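Girnville cell: gripper setup and upkeep

Iresha Abeysekara, 8th March

This README covers the two-finger gripper on the arm in the Girnville cell, which we use for handling processors and other small computer parts. It goes with the config folder and the maintenance log. The safety sheet and the start-up procedure for the arm are kept in the Pover folder and are not repeated in this file.

## What is in the folder

- `gripper.cfg` – travel limits, closing speed and force limit
- `wrist_cam.cfg` – settings for the small camera at the wrist
- `poses.csv` – saved positions, 27 rows
- `log.txt` – every change to the cell, newest at the top

Edit `gripper.cfg` by hand only when the arm is stopped. The file is read once at start-up, so a change made while it is running does nothing until the next restart. This has caught most of us at least once.

## Fingers

The two fingers are not the same. The left one is a narrow post with a notched tip, and the right one is a flat pad. The notch takes a corner of the part and the pad closes on the edge opposite. If you swap them over, every row in `poses.csv` is wrong.

To fit a finger, bring the gripper to the open position and stop the arm. Start the screws by hand before you put a key on them. Snug them all, then go round again and tighten. Close the fingers on the gauge block and look from the side for a gap. If there is a gap, slacken that finger, press it flat against the block and tighten it again.

Sunil Mollah keeps the gauge block in the top drawer with the hex keys. Please put it back.

## Force limit

For processors the limit is set to 11 in `gripper.cfg`. This is a number in the controller's own units and does not convert neatly to anything. At 20 the pad started to leave a mark on our scrap parts, and at lower settings the part could turn between the fingers when the arm moved off quickly.

A processor should be held by its edges. Nothing should press on the underside.
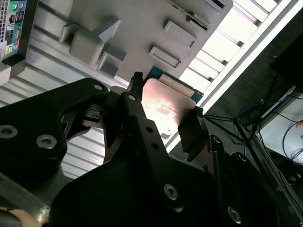
When working close to a case, use the slow profile. The plates of the gripper are wider than the fingers and will reach a raised feature on a panel before the part does. Rochelle Kowalczyk added a stand-off to the saved approach poses for this, and it should stay in even if a run looks as though it has room to spare.

## Regular checks

Before each session:

- try each hex-socket screw on the bracket plate and body with a key
- open and close the gripper fully and listen for a click in the linkage
- wipe the pad with a dry cloth
- wipe the camera lens
- check that no cable can catch on the wrist

Every 684 cycles the gripper comes off for a proper look. The odd number is a leftover from the Khan rig, where the counter was first set up, and we never changed it. Clean the linkage pivots, check the finger travel against the values in `gripper.cfg`, and reset the counter. Write it in the log even if nothing was wrong.

## Known faults

**Gripper stops short of closed.** Usually grit in the linkage. Clean it before touching the travel limits.

**Part sits at a different angle from one pick to the next.** Check the notched finger first. A loose screw there shows up as a tilt in the part well before you can feel any play.

**Camera view washed out.** Bright light from a window will do it. Lock the exposure in `wrist_cam.cfg` with the arm in its working position. Auto exposure follows the shine on the heat spreader and the rest goes dark.

**Counter reads zero after a restart.** Not fixed. Copy the last value from the log. Zdeňka Štěpánek has a patch on the Stinham branch but it has not been tried on this cell yet.

## Still to do

- spare pad – ordered, not arrived
- measure the gauge block again
- Jintana Srithong to check the pose names against the new case

Contact: Iresha Abeysekara, Girnville cell | © Girnville | Back to top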